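2021年7月24日 作業ノート(機材計画)

9月の発注に向けて、今日は予算を整理した。まだ決定ではないので、気づいた人は下に書き足してください。

候補はClinduraのアームとItovのアームの二つ。Clinduraは見積もりが400万円、Itovは356万円です。差は小さくないが、Itovのほうはコントローラの保守が別契約になっていて、その金額をまだもらっていない。保守込みの見積もりを月曜以降ではなく、今月中に出してもらうようにメールした。

台所のタスクはしばらくシミュレーションだけで進める。コンロ、鍋、上の電子レンジという配置で、アームをどこに置けば全部に届くかを先に調べたい。実機の架台はそのあとで注文するほうが安全だと思う。
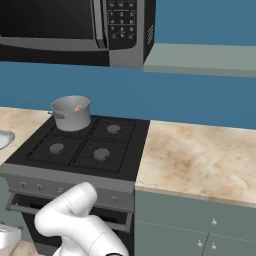
架台の高さについては、前回のメモでは固定式と書いたが、昇降式も検討に入れたいです。Cotusのカタログに昇降範囲100 mmの架台がある。これで足りるかどうかは、まだ計算していない。足りない場合は自作になり、アルミフレームの材料費と、加工を頼む費用が必要になる。

グリッパはDinuの二本指タイプを第一候補にする。納期は8週間と言われた。アームより長いので、これだけ先に注文してもよいかもしれない。ただし、取り付けフランジがClinduraとItovで同じかどうか、図面で確認してから。前にここで失敗して、アダプタを一枚余分に作った。

計算機は新しく買わない。今のGPUでレンダリングは少し遅いけれど、解像度を下げれば夜のうちに終わる。その分を予備の指先と非常停止スイッチの配線に回したい。

残っていること:
・Itovの保守費用の返事を待つ
・フランジの図面を二社からもらう
・昇降式架台の耐荷重をCotusに質問する
・床のアンカー工事が必要か、建物の管理に聞く
・予算表の「消耗品」の行が古いままなので直す

アンカー工事の申請書は共有フォルダに入れました。設置場所の欄はまだ空白です。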